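Album preorder still shows only two tracks, is that normal?

Posted in Music Releases & Charts

Plevimov
I preordered the new Dadolier album in January. Two songs unlocked right away, and a third single came out last week, but it isn't in my preorder. It plays fine if I search for it. Do I have to buy it separately? The store page says 116 people have asked the same thing and there is no reply from the label.
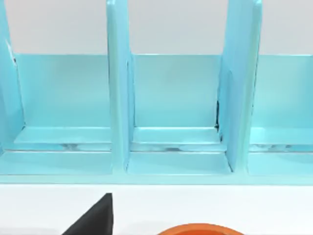
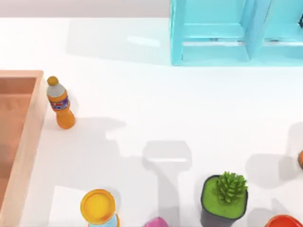
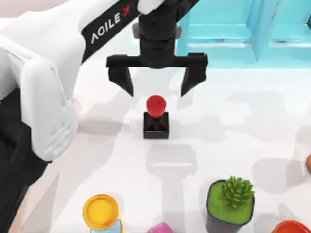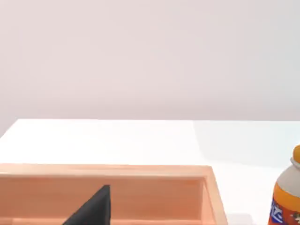 Replies

Gulier
Same here. Annoying.

Hsieh
Don't buy it again. A single only drops into a preorder if the label marks it as an instant track. If they didn't, it stays locked until the album is out, and then you get everything at once.

Two things to check first. Open your purchases, choose the album and tap the download arrow again. Mine picked up the second song that way. Then make sure you ordered the standard edition. The deluxe is a separate listing, and the signed CD bundle (1,000 copies) doesn't include early downloads at all.

Plevimov
Tried the arrow, nothing new. I have the standard one, so I guess it's locked. I'll wait for the album.

Last edited Wednesday, March 5, 2025
1,083 views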